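Home Organization and Small-Space Storage
Handout 4: Open Shelves
Instructor: Edileuza Batista

Last time we finished with closets, and I promised we would get to my favorite piece of furniture in any small home.

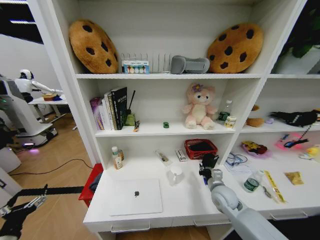
So, open shelves! A closet lets you shut the door on your decisions. A shelf keeps every one of them in front of you, all day, and that makes it the best teacher you can have in a small apartment. Most of you wrote in your first assignment that your shelves "fill up by themselves." Mine do too, and I have been teaching this course for years.

Key terms for this unit

Zone: a stretch of shelf with one job. A zone can be a whole level or the width of your hand.
Anchor: a large item that stays put and sets the edge of a zone. Soft things work fine as anchors. A big cushion at the end of a shelf does the job as well as a heavy bookend does, as long as nothing needs to lean on it.
Drifter: anything small that arrived without a zone. Packets, caps, keys, the spare button from a coat.
Reach band: the part of the shelf you can use without bending or stretching. Yours is different from your neighbor's, so measure it standing in your everyday shoes.

Working out your reach band

Stand facing the shelf with your elbows loose. Touch the highest point you can reach flat-footed, then the lowest point you can reach without bending your knees. Write both down. Daily items go between those two marks, weekly items just outside them, and the things you love looking at but hardly touch can go right up top (I keep my grandmother's cake tins there and say hello to them in passing).

The Trelldale exercise

Some of you asked where the name comes from. Trelldale is the apartment block where I first tried this with a group of tenants, and the results were so much fun that I have used it ever since. Pick one level of one shelf. Take everything off and lay it on the bed or the floor. Sort it by how often you used it in the past 31 days - daily, weekly, once, never. Put back only the first two groups and live with that for a week. The rest waits in a box with a lid.

Đinh, from the Brivport evening group, did the whole exercise on a single shelf of cookbooks and found two copies of the same one, both with notes in the margins. She kept both! That is a perfectly good result. You are allowed to keep things.

Dividers and cups

Upright dividers are wonderful for anything flat: plates, folders, sheet music, cutting boards. Buy them after you sort, never before. For pens, one cup per room is plenty. If the cup is so full that you can't pull out a pen without lifting the rest, test them all on scrap paper and start again.

For next time

Do the Trelldale exercise and bring half a page of notes. Draw your shelf as a simple grid and mark the zones. If you don't have open shelving, use a windowsill or the top of a dresser.

Reading: pages 12 to 20 of the course packet. Room 607 as usual. The July session will cover kitchens, so start noticing your spice jars now.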